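The Open Afternoon

The Renon Institute admitted its visitors at two o'clock, as the printed program had promised. Director Hélène Després received them in the lobby and reminded them that coats were to be left downstairs.

Among the guests was Rhun Llewellyn, who had sold refrigerators in Clunness for most of his life and had come at the invitation of his niece. He signed the register, accepted a badge, and followed the others to the second floor.

"The Fluvov program has recorded 3,317 sessions to date," said Director Després. "Each consists of one household task, performed by hand with the grippers. Guests are asked not to speak to the operator."

Mr. Llewellyn moved to the front. The operator bent over a round table, a gripper in each hand, before a refrigerator small enough for a hotel room.
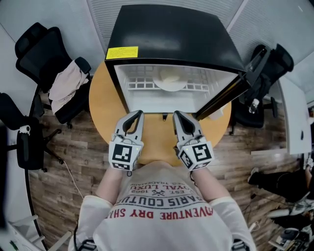
"May I ask who chose the appliance?" said Mr. Llewellyn.

The Director consulted her notes. The purchase had been approved in March by Mr. Zapata, who was not present.

"I would have advised a stiffer hinge," he said. "A customer forgives a great deal, but he opens that door every day."

The Director wrote this down. She then asked whether he would remain for the second session, and a chair was brought for him.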